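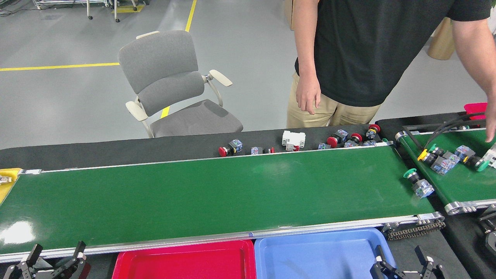 *Green belt conveyor with a metal side rail, push-button parts behind it.*

## Clallasik countertop towel dispenser, after 7 months

We put 2 of these in the restrooms at our Hustelside break area, replacing a pair of old crank units. Each one holds a stack of multifold towels and mounts with four screws. The template in the box was accurate.

Towels come out one at a time if you don't overfill it. Pack it to the top and they tear. The door lock is stiff and the key is easy to lose, so order a spare from Drindasent with the unit.

We go through around 3,000 towels a month and refill less often than before. The smoke-colored window shows fingerprints but makes it easy to check the level.

At 60 dollars each, the price is fair. The Bettencourt model costs less, but its cover cracked on us within a year. I would buy the Clallasik again.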